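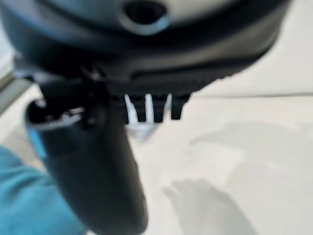

Radek Kollár writes that the service terms matter more to him than the hardware. "We can judge a gripper by using it for a week. I would like the page to say who comes when it stops closing properly, and what we pay for that visit." His comment reached us after the first version of this gallery was published, and the text has been revised to answer it.

Skirari Home Handling Service
Gallery and service notes

Skirari is a furnished-interior handling service offered by Mandside to owners of model apartments, guest lounges and serviced residences. The service consists of a two-handed robot, its installation on the premises, a period of supervised operation, and maintenance for the length of the agreement. It is intended for light work among soft furnishings: lifting and placing cushions, collecting small articles from seats and floors, and returning a room to an agreed layout between visits.

Flitley has been asked to review the service on behalf of property managers considering it for the coming year. The review is led by Aravind Pai. The pictures on this page show the robot at close quarters and in a furnished room. The notes that accompany them set out the terms offered and the points still under discussion.

1. At the gripper
A dark gripper finger reaches down from its housing, close over a white surface, with teal fabric beside it.

Gripper parts are treated as wearing parts under the agreement. Mandside inspects them after every 300 hours of operation and replaces fingers, pads and fasteners at no additional charge when the inspection calls for it. In reply to Mr. Kollár's question, a visit requested between inspections is included in the fee when the fault lies in the gripper or the wrist. Visits arising from accidental damage are billed separately, and the customer receives a written estimate before any work begins.

The reviewers have asked Mandside to state in the agreement which fabrics the gripper is approved to handle. The present wording refers only to "ordinary household textiles." Aravind Pai considers this too broad for properties with silk, loose-weave or antique covers, and has requested a schedule of materials as an attachment.

2. In the seating area
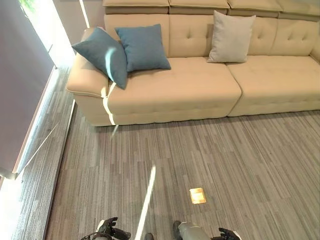

Photo: Sharifi / Flitley Reviews

The robot's hands are held above the carpet in front of a cream sectional sofa. Teal and light gray cushions rest against the tufted backrest, and sunlight falls in narrow bands across the floor.

A room layout is agreed with the customer at installation and recorded in the property file. It names each seat, the cushions that belong to it and any article the robot is not to touch. Customers may change the layout themselves through the control panel, or may request that Mandside do so — the second option is limited to four changes in each term. Floor outlets, raised edges between floor finishes and trailing cables should be noted in the file before the first supervised session.

Direct sunlight was raised by several property managers. Mandside advises that work in rooms with large windows be scheduled outside the brightest hours where possible. The reviewers regard this as a reasonable request for lounges that stand empty in the morning, though less convenient for residences where guests leave at noon.

Terms of the offer

The standard agreement runs for three years. Supervised operation is included during the first month, with a Mandside operator present whenever the robot is in use. After that month the customer names a responsible person on the premises, who must complete the short training course supplied with the service.

Properties with more than one furnished floor require a separate assessment. The robot does not use stairs, and elevator access is quoted individually.

Requests for an assessment should cite service sheet 831 and include a floor plan — hand-drawn plans are accepted. Applications received before the end of February will be considered for spring installation. Further comments on the terms may be addressed to Aravind Pai at Flitley.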